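The woman who runs the Skokik laundry has a quote from a robot supplier pinned to the wall above her desk, and she has drawn a ring round the bit at the bottom.

"Service cover, 1,880 a month," she reads. "That was on page 7. The front page just says affordable."

Skokik washes and folds for hotels and gyms, and has been asked by its owners, Grendska, to look at whether a folding arm belongs in next year's budget. She has until September to say yes or no. She is leaning towards no, though she did spend a morning at Mimska's workshop watching one handle clothes on a table.

"I wanted to see it pick things up. Anyone can show me a neat pile," she says. "Picking up is the part my staff don't even think about. You give a machine something soft and dark with a sleeve going one way and a flap going the other, and then I'm interested."

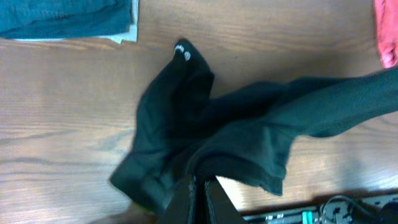 A dark green garment in the gripper at Mimska, with folded items at the back of the table.

Was she impressed? "A bit. It's clever. But I don't buy clever, I buy shirts per hour." She asked for a figure and was given one for towels. She asked again, for mixed clothing, and was told it would depend on the load. "Well, yes. So does my wage bill, and I still have to write it down."

Her other worry is what the quote leaves out. The arm is priced, and so is the first set of fingers. The table, the guarding and the electrician are not. Kurian, the firm that leases Skokik its dryers, has offered to spread the cost over five years, and she isn't keen on that either. "Five years is a long time to be paying for version one."

What would change her mind? She wants a trial of 20 working shifts on her own floor, with her own laundry, and a price for spare fingers in writing. So far she has been offered 2.

"Two shifts is a visit," she says. "I'd spend the first one finding a plug."

In the meantime she has asked Grendska to put the money towards a second folding table and better lighting - both of which, she points out, came with the full price on the front page.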